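4.2 Rents and vacancy in the two study areas

Asking rents were collected from listings for Susel and Trandaden between April and the close of the sample on 11 June 2022. Listings that appeared under more than one agency were merged by street address and unit number, and the lower asking rent was kept. Units offered for fewer than six months were dropped, as were rooms in shared houses. This left 2000 listings, of which 66 per cent were apartments and the remainder detached or semi-detached houses.

Susel is the older of the two neighbourhoods. Most of its rental stock is in walk-up buildings close to the harbour, and owners there tend to hold a single unit. Trandaden was subdivided later and has a larger share of purpose-built rental towers, many of them managed by one firm, Balogun. We treat the concentration of management as a control variable and return to it in Section 5.

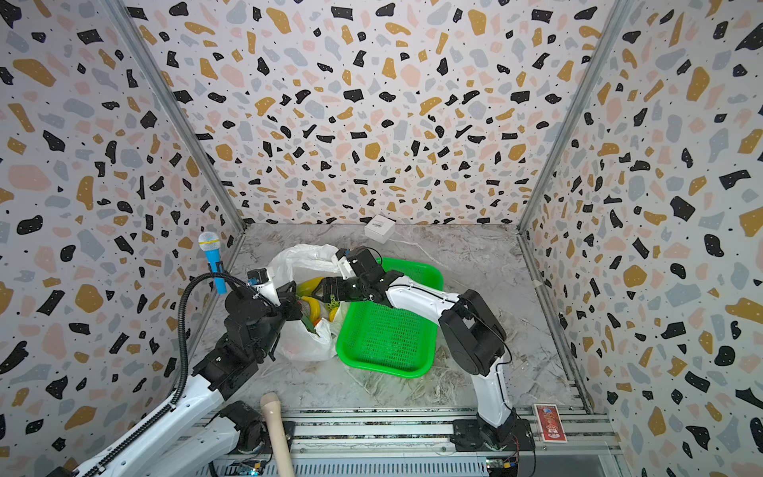 Figure 3. Enclosed workspace with terrazzo-patterned walls and two robot arms.

Vacancy was measured by the number of days a listing stayed active. In Susel the median was 46 days and in Trandaden it was 70 days. The gap narrows when furnished units are removed, but it does not close. Part of the difference comes from the way towers are marketed, as managers often leave one listing open for several identical units. We could not separate these cases reliably and have left them in the sample.

Distance to the Platov rail station was entered as walking time in place of straight-line distance, which understates the trip for households on the far side of the canal. Floor area was missing for a number of the older apartments. For these we used the number of bedrooms as a proxy.

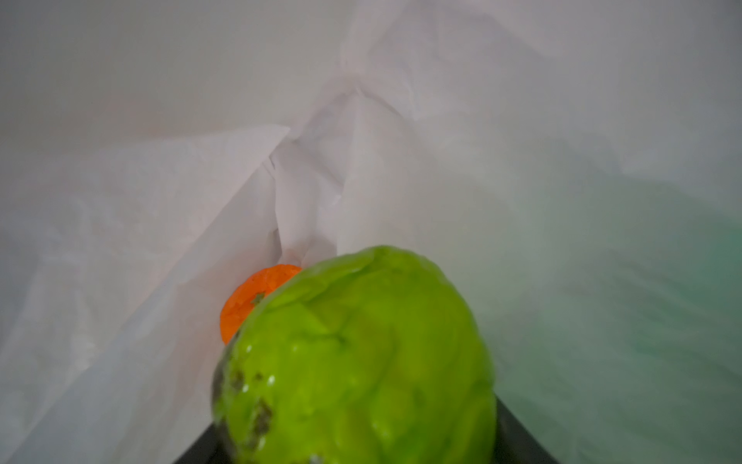 The proxy performs less well for converted buildings, where bedroom sizes vary a good deal from one floor to the next. Dropping the conversions changes the coefficient on walking time only slightly and leaves its sign the same. The full set of estimates is given in Table 6, with standard errors clustered by block.

Neither area had a change in zoning during the collection period. A proposal to allow secondary suites on corner lots in Susel was before council at the time, and some owners may have priced in anticipation of it. We have no direct measure of this effect. 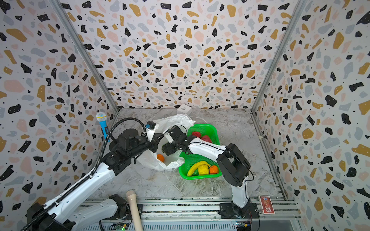

Figure 4. Tabletop with two robot arms, a white bag and a green basket of fruit.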